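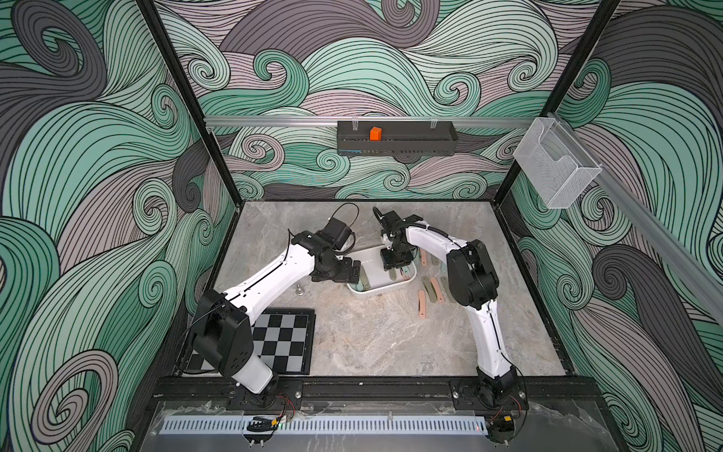

Beige, she says, is what happens when 16 people have to agree. She has drawn wallpaper for 17 years, long enough to have been in fashion twice, and she would like it known that she did nothing differently either time.

Her best seller is Urio, a leafy thing she drew in one evening and doesn't much like. "I spent two years on the next one," she says. "It sold 56 rolls. I think my mother had a lot of them."

We are in her kitchen, where the walls are painted white. I ask. She pours the coffee first.

"Would you want to eat breakfast with your boss?"

Most of her work now comes from offices. Drultel, a phone company, wanted a pattern for its lobby that was bold but that visitors wouldn't notice. She sent four drawings. They picked the back of one, where she had been testing a pen. "It's still up. People tell me it's calming."

Homeowners are braver, in her view, at least until the paste is mixed. Then they call her, usually on a Tuesday, to ask if the pattern is meant to be that big. It is. She charges $425 to come over and say so in person.

Does she ever tell them to take it down?

"Once. It was upside down." She thinks about it. "They kept it that way. Looked fine."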